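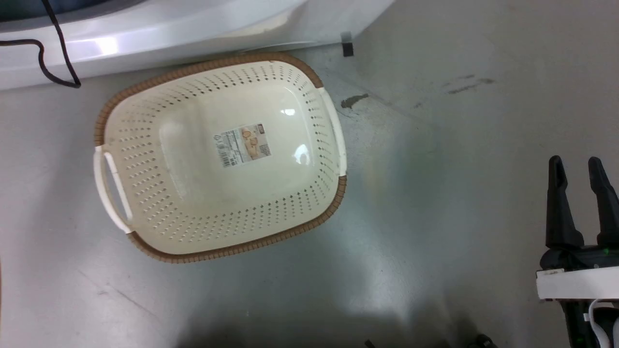
Basket on the floor in front of the machine, right gripper beside it.

Bustgate laundry episodes (Trovia format)
Release of Jun 25, 2026

Recordings from Bustgate, a two-armed robot built in the Clolerau shared workshop, working at a front-loading washing machine with a plastic basket on the floor. The job is to get cloth out of the drum and into the basket. There's a baseline policy in the repo too. Please read the section on what it can't do before you get excited about it.

Why another one of these

Fair question. We have both spent too many evenings watching laundry demos in which a shirt gets folded very slowly between two cuts. Most home builds we tried to copy came with a video and a parts list and nothing you could check. So when we finally had a machine that could put a gripper near a drum without hitting the door, we decided to publish the recordings with the bad ones left in and the notes we'd want to see from somebody else.

I don't think this data will give anyone a laundry robot. I think it might save you from collecting the same mistakes.

Contents

2781 episodes, all teleoperated. Of those, 211 are marked as failed and kept in the main set. An episode runs up to 600 frames. Anything longer was cut into separate episodes at a point where both grippers were open, and the part field tells you which piece you're looking at.

Each episode folder holds:

head.mp4, the head camera, color only
joints.csv, commanded and measured positions for both arms
grip.csv, gripper opening, commanded and measured
meta.json, task, operator, result, part, notes

There is no depth and no force sensing. We had a force sensor on the right wrist in January and took it off again when its readings drifted more from the cable moving than from anything the fingers touched. If you find a file called wrench.csv in an early folder, delete it. It means nothing.

Tasks

clear_drum: reach into the drum with the left arm, pull out whatever comes, drop it in the basket.
pick_floor: pick up a piece of cloth that landed next to the basket.
shift_basket: push or drag the basket by a handle so it sits under the opening.
idle: both arms held somewhere in view with nothing asked of them. Useful for camera checks and for finding out whether your model hallucinates socks.

The task names describe what the operator was asked to do. They don't promise that it got done. Check the result field, and then check the video, because Rhodri and I disagreed about what counts as "in the basket" for a good part of the collection. His rule was any contact with the inside. Mine was that nothing hangs over the rim. The result field uses mine. His labels are in the notes if you prefer an easier life.

The setup

One washing machine, one basket, one floor. I'm putting that here in plain words because the usual data card would call it "a realistic domestic environment." It's a workshop with a washing machine in it. The machine never changed position during collection, and the basket moved only as far as the arms or our feet moved it.

The basket is cream plastic with a brown woven-look rim and a handle at each end. It has a product label on the bottom with a printed picture on it. Leave a thought for that label. An early policy learned to go for it: open fingers, straight down, close on plastic, repeat. We could have peeled it off and started over. We kept it in and added cloth that covers it in some episodes and leaves it showing in others. Whether that was wise I can't say. The baseline still looks at the label more than I'd like.

The bottom of the basket is shiny and throws back the ceiling lights, and so does the front of the washer. In idle episodes you can see the bright patches very clearly. Anything that relies on plain color thresholds will find pale cloth in there that doesn't exist. 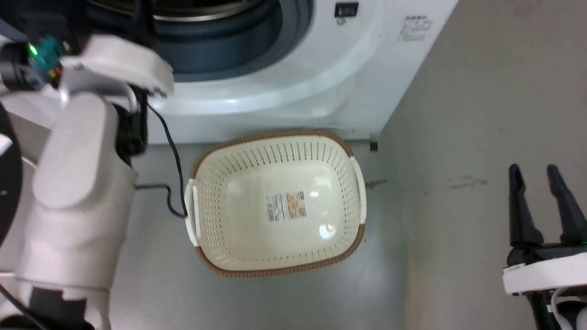 The cables deserve a warning of their own. They hang from the arm in loose loops, and a loop that sits harmlessly beside a handle at one moment can be hooked on it once the arm swings back. Several failures in shift_basket come down to this. We tried clips, then tape, then a longer loop, then a shorter one, and each change is logged in cables.txt. A model trained on the whole set sees all of those arrangements mixed together. You can call it variety if you like. I call it us not having made up our minds before pressing record.

The arms also block the view. When the left one reaches up to the opening, its wrist and gripper get between the head camera and the drum, and what the fingers are doing at that point is mostly guesswork from the video alone. The operator was standing next to the machine and could lean over to look. Your policy can't. I consider this the biggest flaw in the whole set, and no amount of cleverness in the loader is going to fix it. A wrist camera would. We didn't have one fitted.

How it was collected

Kristýna Sýkora (me) and Rhodri Voyle took turns driving. Both of us knew the task far too well by the end, and it shows: late episodes are smoother, faster and more alike. If you train only on those, your numbers will look better and your robot will be more fragile. The order field lets you sort them.

We asked other members of the workshop to drive a few sessions and then dropped those recordings, as we hadn't asked them properly about publishing. That was our slip. It does mean that everything here comes from two people who are both right-handed, and the right arm gets more of the fiddly floor work as a result.

Cloth was what we had: T-shirts, towels, pillowcases, some socks. Mostly dry. Wet laundry is heavier, sticks to itself and pulls out of the drum in one long rope. The wet episodes are tagged wet in meta.json, and they are where most of the dropped items live. Anyone claiming a laundry result on dry T-shirts alone should be asked about this, and that includes us.

Splits

train: everything not listed below
test: 600 episodes, picked by session so that no session appears on both sides

An earlier draft split by episode at random. Our scores went up a lot, which should have made us suspicious sooner than it did. Neighboring episodes often differ only in how a towel has slumped. Please don't go back to random splits, and if you do, say so.

The baseline

It's a small imitation policy that takes the head video and joint positions and puts out the next short stretch of motion. It trains overnight on one ordinary gaming card. Weights are in the repo under baseline.

What it does tolerably: finds the basket, brings an open gripper over it, lets go of cloth somewhere above it.

What it does badly: nearly everything inside the drum. It closes on air and carries the air carefully to the basket. It grabs the rubber gasket and pulls. The second one worries me more, and there's a current limit in the arm config for that reason. Keep it on.

I haven't put a success rate in this file. We have one, and it came from our machine, our floor and our basket, with me standing there deciding whether to count a sock on the rim. It's in results.txt with the raw tally and the videos next to it. Read it with the videos open.

Using the loader

Install the requirements, point TROVIA_ROOT at the unpacked folder, and run check.py before anything else. It looks for missing frames and for joint logs that don't line up with the video. A handful of episodes will be reported as late. The joint log starts a little after the first frame in those, and the loader trims them for you. Turn that off with --no-trim if you want to handle it yourself.

Angles are in radians, gripper opening goes from 0 (closed) to 1 (open). The left gripper never reads a true 0. We know. It was rebuilt partway through and we didn't redo the zero point, so treat anything under 0.04 as closed.

Things you shouldn't use it for

Any claim about homes in general.
Any claim about safety around people or pets. Neither appears in the recordings on purpose, and the arms were run with a hand on the stop button.
Comparing hardware. The arms were repaired and adjusted between sessions, and the log of that is honest but patchy.

Known problems

The exposure jumps when the lights over the bench are switched on mid-episode. Tagged light.
Some shift_basket episodes start with the basket already in a fine position. The operator nudged it anyway.
The notes field is free text, partly in Czech, and occasionally rude.
A few idle episodes aren't fully idle. Small corrections from the arm controller show up as motion.

License and contact

Recordings are CC BY 4.0, code is MIT. Open an issue in the repo if something is broken. Bring the episode number and the output of check.py, or Rhodri will ask you for it. Pull requests that add wet episodes from a different washing machine are very welcome, failures included.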